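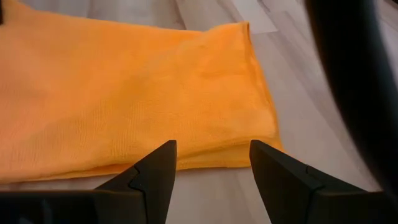
Posted by M. Ásgeirsdóttir | Givari bench notebook | September | Filed under: cloth, two-arm, grasp depth

Entry 10. Hem grasps on folded towels, second pass

Picking up from the last entry. The Ullel policy drops the bottom layer of a folded towel too often. It closes on the top one or two layers, lifts, and the rest slides out and hangs. On the bench this looks like a fold that opened by itself, and the next step (place and flatten) then starts from a state it has hardly any training data for. Most of what we logged as "fold failures" last month I would now call grasp failures.

The question for this round: does the approach height at the hem matter more than the approach angle? My guess going in was angle.

Setup

Same policy weights as entry 9, no retraining. I changed only the last part of the approach, which we override with a scripted move once the wrist view has found the hem. Two settings for height: fingertips level with the bottom layer, or fingertips at mid-stack (the old default). Two settings for angle: flat, or pitched down the way Brillholm does it in their write-up. So four cells. 176 grasps total, 44 per cell, orange and blue cloths only. Green was left out of the counts because it is bigger and we have no good reset for it yet.

A grasp counts as good if every layer at the hem is still between the fingers at the top of the lift. I scored from the wrist video, blind to the cell. A few clips were hard to call where the cloth hid the fingertip, and I scored those as fails in all cells.

Results, good grasps out of 44

Low, flat: 39
Low, pitched: 37
Mid, flat: 24
Mid, pitched: 27

So height it is. Going low is worth a lot at either angle. Pitch helps a little at mid-stack and costs a little when low, and I would not read anything into either difference at this sample size.

The low fails are a different kind from the mid fails. At mid height the fingers split the stack, as expected. At low height the stack gets pushed forward and bunches before the fingers close. I saw 6 of those in low, pitched and 3 in low, flat. Slower approach should fix some of them. The remaining fails in both low cells were hem localization: the wrist view put the edge too far back and the fingers closed short.
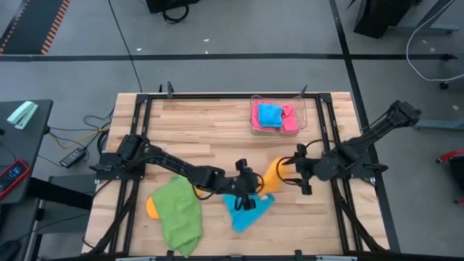
The second half of the session went to free running on the bench with both arms, starting from crumpled cloth, no scripted override. I wanted to see how often the policy gets to a hem grasp at all when it starts from a heap. Not often enough. The usual pattern is that each arm takes a cloth by whatever is closest, lifts, and looks for a corner in the hanging part. When two cloths overlap it sometimes takes both, and there is no step in the policy for letting one go on purpose.

I stopped logging these as pass/fail after a while and wrote down the first wrong move instead. The list so far:

- grabs through to the cloth underneath
- both arms go for the middle, one waits on the other and times out
- lift is too fast, corner swings out of reach of the other gripper
- picks a fold in the middle of the cloth and treats it as a hem

The last one is the one I care about. A fold and a hem look alike from the wrist when the cloth is close. The hem has the seam stripe, but the detector runs on a downsampled crop and I suspect the stripe is gone by then. Checked two crops by hand and could not find it in either. Need to check more before I say so in the group notes.

Lift speed: the current limit is 300 mm/s at the wrist. That was set for the block tasks and never changed. It is too fast for cloth. The head camera smears during lifts and the corner finder returns nothing for those frames, so the policy is blind for the part of the motion where it should be deciding.

To do

Make low, flat the default in the override. Leave the mid-stack setting in the config so entry 9 can be rerun.

Drop the lift limit and rerun the crumpled starts. Try half first.

Run the hem detector on full-size crops, offline, on the wrist clips from the 176. If the stripe shows up there, the fix is cheap.

Ask Brillholm what cloth thickness they used. Their pitched result may come from thinner towels, where there is less of a stack to push.

Figure out a reset for green.

Clips are in the Ullel folder under the entry number, scores in the sheet next to them. The column labeled "pitch" has the sign reversed in the first ten rows. I will fix that when I redo the plots.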